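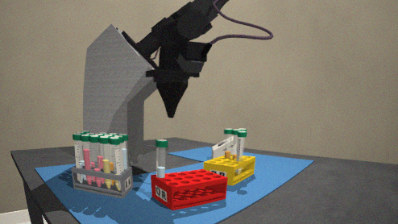

The Kirnness robotics club has a new obsession, and it comes in red, yellow and gray. Since May the students have been teaching a simulated robot arm to sort test tubes between racks, and on 26 July 2023 they showed the work to a packed classroom of parents, teachers and a fair number of younger brothers and sisters.

The project is called Skemik, and it grew out of a complaint. Kanyarat Yensuk, who teaches chemistry and runs the club on the side, mentioned how much of a lab day goes into moving tubes from one place to another. Two of her students, Wafula Athumani and Shuk-fan Ng, went home and started building a virtual lab bench that same night.

They have come a long way! The bench now has its own blue mat, green-capped tubes, colored liquids and an arm with a slim black gripper that comes down from above. Every tube is its own object in the simulation, so if the gripper bumps one, it tips. That makes the crowded gray rack the hardest part of the job, and Ng says it is also her favorite part. "The red one is easy, there's loads of room," she said. "In the gray one you have to really plan how you get in there."

The club has logged 3669 practice runs so far, and 1063 of them ended with the tube standing in the right hole. The rate has been climbing nicely - most of the good runs came after Athumani rewrote the part of the program that decides how high the gripper should wait before it goes down for a tube.

At the showing, visitors got to pick a tube and a target rack and then watch the arm have a go. Seven picks in a row went well, and the cheering could be heard out in the parking lot. The eighth tube fell over, and got an even bigger cheer.

Aslak Dalen, a former club member who now studies engineering, came back to help with the physics settings and stayed to answer questions until the lights went off. He would like to see the students try thinner tubes next, and racks set down at odd angles.

The club has room for up to 20 students when it starts up again after the summer break. No programming experience is needed, and new members get their own copy of the bench to play with from the first meeting. Sign-up sheets are with Yensuk in the chemistry room.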